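# About Provasance

Provasance gathers worked examples for learning systems that control robot arms. Clients come to us with a task they would like a machine to perform, and we supply the recorded demonstrations from which the machine can learn it. The company was founded by Gunnlaugur Kirkegaard and Aicha Ghoneim, who continue to direct it, and is based in Mustdale.

## Our Work

Most of our projects concern ordinary household and kitchen tasks. Such tasks are familiar to everyone, yet they ask a great deal of a robot. A plate may be approached from several sides, and two people asked to place the same plate in the same rack will seldom do it alike. Our operators guide the arms through each task from start to finish while the motion of every joint is recorded together with the camera views. One complete attempt is called an episode.

Our current program, Citau, is devoted to dishes and dish racks. It is carried out at enclosed tabletop stations with plain walls, each fitted with a pair of arms.

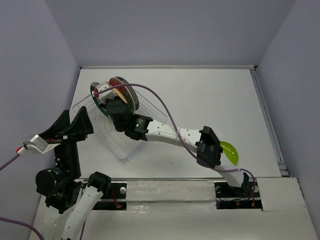 *Citau program: the right arm among plates standing on edge at the rack.*

The program plan calls for 1,952 episodes. Plates of different colors are used, and the position of the rack is altered between sessions according to a written schedule. Operators are asked to work at a natural pace and to correct a poor grip in the course of the episode where this can be done safely. Corrections of this kind are kept in the record and labeled, as they are of value to clients whose systems must recover from small errors.

## Review and Delivery

Every episode is examined by 2 reviewers, neither of whom took part in recording it. They confirm that the camera views agree with the joint data, that the written instruction matches the task performed, and that the start and end of the episode are correctly marked. Episodes on which the reviewers differ are referred to Ms. Ghoneim, whose decision is final.

Accepted episodes are entered in Lei, our in-house catalog. Lei holds the instruction, the station settings, the list of objects and the reviewers' notes for each episode, and clients may search it by any of these fields. Rejected episodes are stored separately and are released only upon written request.

The first Citau delivery consisted of 196 episodes. A further delivery is planned for March.

The objects handled by the arms vary in shape as well as in color. In the view below, the right gripper holds a round object with a light tan wooden disc on one face, above the clear plastic rack.

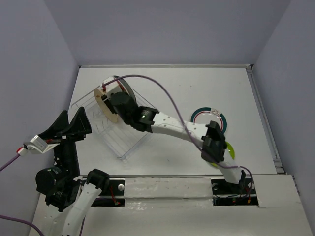
## Our People

Provasance employs 8 operators, all of whom complete a period of supervised practice before their episodes are accepted for review. Mr. Kirkegaard is responsible for the stations and for operator training. Ms. Ghoneim is responsible for review, the catalog and client relations.

Applications for operator positions are welcome throughout the year. Prior experience with robots is not required. Applicants are invited to Mustdale for a practical trial at one of the stations, followed by an interview with the training staff.

## Inquiries

Organizations wishing to commission a program should write to the Mustdale office with a short description of the task, the objects involved and the type of arm in use. Requests for sample episodes from the Lei catalog may be sent to the same office and should name the intended use.

*Page last revised 9 January 2025.*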